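Cukik 장비 안내 > 그리퍼 셀 > Cestover

Cestover 2지 그리퍼 셀
설정, 관리, 손가락 교체

Cestover를 처음 켜 본 분들이 가장 좋아하는 건 손가락이 움직이는 소리입니다. 정말 조용합니다! 그런데 저희가 더 좋아하는 건 따로 있어요. 손가락 한 쌍을 빼고 다른 쌍을 끼운 다음 다시 작업에 들어가기까지의 과정이 아주 짧고, 그 과정을 가상 셀에서 먼저 돌려 볼 수 있다는 점입니다. 이 페이지에는 셀을 받은 날부터 첫 정기 점검까지 필요한 내용을 모았습니다. 사용 설명서보다 덜 딱딱하고, 현장에서 쓰다가 알게 된 내용도 꽤 섞여 있습니다.

기본 사양
손가락 수: 2
최대 벌림 폭: 66 mm
손가락 한 쌍 무게(표준형): 약 306 g
윤활 주기: 12주
장착: Sheikh 어댑터 플레이트
가상 셀 소프트웨어: Enlow

구성품
그리퍼 본체, 표준형 손가락 한 쌍, Sheikh 어댑터 플레이트와 고정 볼트, 신호 케이블, 영점용 게이지 블록, 윤활제, 보풀 없는 천. Enlow 설치 파일은 계정을 등록하면 내려받을 수 있습니다. 작업용 토크 드라이버는 들어 있지 않으니 미리 준비해 주세요.

장착하기
먼저 로봇 팔의 전원을 끄고 손목이 아래를 보지 않는 자세로 둡니다. 플레이트를 손목 플랜지에 맞추면 위치 핀이 한 방향으로만 들어가게 되어 있어서 돌려 끼울 걱정이 없습니다. 볼트는 대각선 순서로 가볍게 한 바퀴 돌린 뒤, 같은 순서로 한 번 더 조입니다. 그다음 본체를 올리고 케이블을 연결합니다.

케이블은 조금 여유를 두고 고정하세요. 손목을 양쪽 끝까지 천천히 돌려 보면서 당겨지는 곳이 있는지 손으로 만져 보는 게 제일 빠릅니다. 고객 지원을 맡고 있는 Dilani Hettiarachchi의 말로는 설치 첫 주에 들어오는 문의 대부분이 그리퍼 고장보다는 이 케이블 여유에 관한 것이라고 해요. 묶음 끈을 한 칸만 풀어 주면 끝나는 경우가 많습니다.

영점 잡기
전원을 넣고 설정 메뉴에서 '영점'을 고르면 손가락이 천천히 닫힙니다. 이때 사이에 아무것도 없어야 합니다. 닫힌 위치가 저장되면 손가락을 다시 열고 게이지 블록을 넣어 한 번 더 닫습니다. 화면에 나온 값과 블록에 새겨진 값이 맞으면 저장을 누릅니다. 맞지 않으면 손가락 고정 나사부터 확인하세요. 나사가 조금만 떠 있어도 값이 달라집니다.

Enlow에서 먼저 움직여 보기
저희가 신나서 이야기하게 되는 부분입니다. Enlow 안에 작업 공간의 벽과 바닥을 넣고 손목 시점으로 바꾸면, 실제 팔을 움직이기 전에 본체와 손가락이 시야를 얼마나 가리는지 바로 알 수 있습니다. 숫자로만 보던 여유 공간이 눈에 들어오는 순간이 참 좋아요. 벽 재질이나 조명을 바꿔 가며 볼 수도 있어서, 어두운 구석에서 손가락 끝이 잘 구분되는지도 미리 살필 수 있습니다.

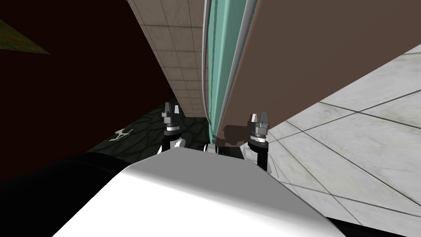
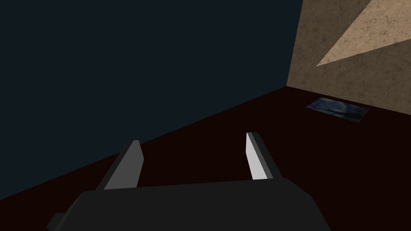

손목 시점 렌더링. 두 화면 모두 손가락을 벌린 상태.

시점을 정했으면 접근 경로를 만듭니다. 처음에는 벽에서 넉넉히 떨어진 지점을 시작점으로 잡고, 손가락을 완전히 연 채로 목표까지 가는 동작만 반복해 보세요. 닫는 동작은 그다음에 넣어도 늦지 않습니다. 경로가 마음에 들면 '셀로 보내기'를 누르고, 실제 팔에서는 속도를 낮춰 한 번 돌립니다. 가상 셀의 벽 위치는 입력한 치수를 그대로 따르니까 줄자로 잰 값을 넣어야 합니다. 도면 값만 믿고 넣었다가 선반 두께를 빠뜨리는 일이 생각보다 흔합니다.

시점이 기울어 보인다고 물어보시는 분들도 계신데, 손목이 돌아간 만큼 화면도 함께 돌아갑니다. 수평으로 보고 싶으면 보기 메뉴에서 '수평 유지'를 켜세요. 다만 경로를 다듬을 때는 끄고 쓰는 쪽을 권합니다. 손목의 실제 각도가 몸에 익거든요.

손가락 교체
1. 손가락을 절반쯤 연 상태에서 정비 모드로 들어갑니다.
2. 고정 나사를 풀고 손가락을 앞으로 곧게 뺍니다. 비틀지 마세요.
3. 결합면을 마른 천으로 닦습니다.
4. 새 손가락을 끝까지 밀어 넣고 나사를 조입니다. 왼쪽과 오른쪽 표시를 꼭 맞춰 주세요.
5. 영점을 다시 잡습니다.
6. Enlow에서도 손가락 모델을 같은 것으로 바꿉니다.

여섯 번째를 잊기 쉽습니다! 실제 셀에는 긴 손가락이 달려 있는데 화면 속에는 표준형이 남아 있으면, 경로 검사는 통과해도 끝이 어딘가에 닿을 수 있어요. 설계팀의 Irén Balogh는 손가락 보관함 뚜껑 안쪽에 모델 이름을 적은 종이를 붙여 두고, 교체할 때마다 화면과 대조합니다. 간단한데 효과가 좋아서 요즘 출고되는 보관함에는 아예 이름표 칸을 넣었습니다.

정기 관리
매일: 손가락 끝과 결합면의 먼지를 닦습니다. 압축 공기를 본체 틈에 직접 불어 넣지 마세요.
매주: 고정 나사와 케이블 고정 상태를 확인합니다. 손가락을 끝까지 열고 닫으면서 걸리는 느낌이 있는지 봅니다.
12주마다: 가이드 레일의 묵은 윤활제를 닦고 새로 얇게 바릅니다. 많이 바르면 먼지가 달라붙습니다. 쌀알만큼이면 충분해요.
먼지가 많은 목공 작업장이나 분말을 다루는 곳이라면 윤활 주기를 절반으로 줄여 주세요.

이럴 때는
손가락이 한쪽만 늦게 움직이는 경우: 레일을 청소하고 정비 모드에서 왕복 동작을 몇 차례 실행합니다. 그대로라면 본체를 열지 말고 연락 주세요.
닫힘 값이 조금씩 달라지는 경우: 손가락 고정 나사, 결합면의 이물질, 영점 순서로 확인합니다.
Enlow 화면의 손가락과 실제 벌림 폭이 다른 경우: 손가락 모델 선택을 확인하고 셀과의 연결을 끊었다가 다시 연결합니다.
작업 도중 신호가 끊기는 경우: 케이블 여유를 먼저 보고, 커넥터를 뽑아 핀이 휘지 않았는지 살핍니다.

교체용 부품
표준형 손가락, 긴 손가락, 좁은 손가락은 모두 한 쌍 단위로 주문할 수 있습니다. 부드러운 패드를 붙인 손가락은 9월부터 출고합니다. 시험용으로 써 봤는데 얇은 플라스틱 용기를 잡는 느낌이 무척 좋았습니다. 기존 본체에 그대로 끼울 수 있고, Enlow용 모델 파일도 함께 올라갑니다.

문의하실 때는 본체 바닥의 일련번호와 지금 끼워져 있는 손가락 이름을 같이 적어 주세요. 영점 기록 파일까지 첨부해 주시면 답변이 훨씬 빨라집니다.

관련 자료: Sheikh 플레이트 도면 | Enlow 모델 파일 | 윤활제 안전 자료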